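We use cookies to remember your preferences and to count visits to this site. By continuing to read you agree to our use of cookies. Accept | Manage settings

In Defense of the Messy Ditch

I have been growing squash and melons on the same piece of bottom ground for most of my adult life, and for a good part of that time I kept my ditches as clean as a church floor. I mowed them, I sprayed them, and if a milkweed so much as showed its head I went after it with a hoe. My father did it that way, and so did his neighbors, and when you drove down our road in July you could tell who the good farmers were by how little was growing where it wasn't supposed to. I was proud of my ditches, I really was, and I would like to spend a little of your time this morning arguing that I was wrong.

What changed my mind was mostly a man named Gerardo Maglaya, who farms the place east of mine and grows peppers, beans and a few rows of the best eggplant you will ever put in a skillet. Gerardo stopped mowing his long ditch, the one that runs down to the Sampaio culvert, all 300 feet of it. Within a couple of summers it was a wall of asters and goldenrod and wild carrot, and I will admit that I said some unkind things about it over coffee. I worried about weed seed blowing over onto me. I worried about mice. I worried, if I'm telling the whole truth, about what people would think of our road.

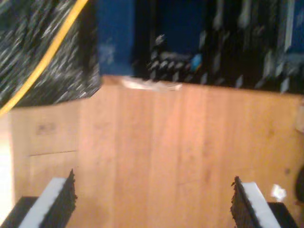 A plain wood surface, with the grain showing.

Then one evening I walked over to borrow a fence stretcher and stood there longer than I meant to, because the whole ditch was humming! There were lady beetles all over the carrot tops, and little striped hover flies, and tiny wasps I had never once bothered to look at in all my years of farming. Gerardo told me he had not sprayed for aphids that season. I had sprayed twice, and my melons still looked sticky and sorry for themselves.

Now, I know one neighbor's good year doesn't prove a thing. Weather does most of our farming for us, and I have seen plenty of folks take credit for rain. But I went home and left one ditch alone, just the one behind the Bemar packing shed where my wife couldn't see it from the kitchen, and I have kept at it since. My spray bill for that side of the farm dropped by $600 the first full year. I still get aphids. I get them later, and in patches, and most of the time something has started eating them before I've finished fretting.

I don't want to oversell it. A wild ditch takes some tending, especially early on, when the thistles think you have given them the place. I pull those by hand before they flower, and I cut half of the strip each year in late winter and leave the other half standing so whatever is sleeping in the stems can go on sleeping. You also have to keep the water moving. I let the cattails get ahead of me one spring and had a very wet corner of pumpkins to show for it.
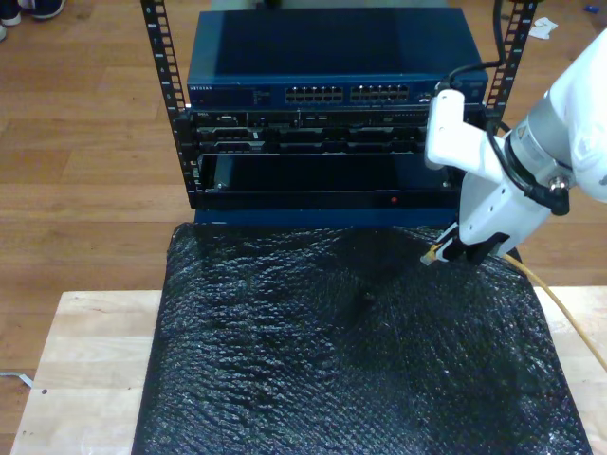

Network switch at the top of an open rack.

My real quarrel is with the rules. Our drainage district still sends out a letter every summer telling us to keep vegetation short along the shared ditches, and there is a fine of $251 for those who don't. I understand where the rule came from. A plugged ditch floods the fellow upstream, and he has every right to be sore about it. But a ditch bottom and a ditch bank are two different things, and the letter treats them as one. Keep the bottom clear, by all means. Let the banks bloom. You could write that on a postcard.

There must be 4000 acres draining through our district, and when I think of all those miles of bank, shaved down to stubble just when the good bugs need somewhere to eat, it makes me a little heartsick. We spend good money to kill off the pests and then mow down the lodging of everything that would have helped us for free.

So I mean to go to the next district meeting and say so, and Gerardo has promised to come and sit beside me, though he says I'm to do the talking. If you farm along the Woko road and have a stretch of bank you could stand to leave alone this year, I hope you'll try it. Start with the one behind the shed. And if you'd like seed, stop by the house in the fall, after supper is best - I've got coffee cans full of asters and I can't possibly plant them all.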